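Home | Features | Workshop | Reviews | Back Issues | Subscribe

The Arm That Thought It Was Somewhere Else

23 Sep 2022
By Marlies Pfister

The first thing you learn about a robot that has lost track of itself is how calm it looks. The arm at Plasis had been putting cups on trays since May, and when it went wrong it did so at exactly its usual pace, with its usual grace, 80 millimeters from where it should have been. It closed its fingers on air, lifted the air, carried it over and let it go. Then it went back for more!

I love this kind of fault. A crash gives you a bang and a bent part, and you know where to start. A drift gives you a log file full of green check marks. The arm had reported 101 good placements in a row before Kerr, who runs the cell, wandered over and found every cup still standing where he had left it.

So where do you look? Kerr began with the fingers, as most of us would. They take a beating, and a worn tip can let a smooth cup slide. He swapped in a new pair and got the same miss. Next he tried the gripper's force setting, and after that the cable, which he flexed along its whole length while watching the readout (a job for a patient person). Nothing.

Badetti, the software half of the team, had been reading the log backward from the end. At line 2218 she found a restart. The controller had lost power for a moment, come back up, and loaded an old calibration file from before the table was moved. Everything after that line was computed perfectly for a table that stood somewhere else.

What thrills me is how small the fix was and how much came with it. The gripper now has to report how far its fingers closed. If they meet with nothing between them, the arm stops and a lamp goes on. The controller also refuses to start on a calibration file whose date doesn't match the one stored in the arm. Badetti wrote both checks in an afternoon.

The safety side deserves a word too. An arm that is off by a hand's width is off for people as well, and the slow zone near the operator had shifted right along with the cups. Kerr now walks the zone with a test pole after every restart, before anyone reaches in. 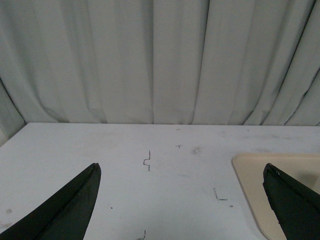
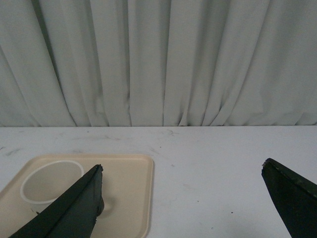
Birketti, who built the cell, has since asked for the same two checks on its other machines, and I hope they get copied far and wide. Kerr has kept the old calibration file, renamed so that no controller will ever load it. He ran 108 cups the day after the repair and watched every single one go down.

Contact | Copyright 2022 | Back to top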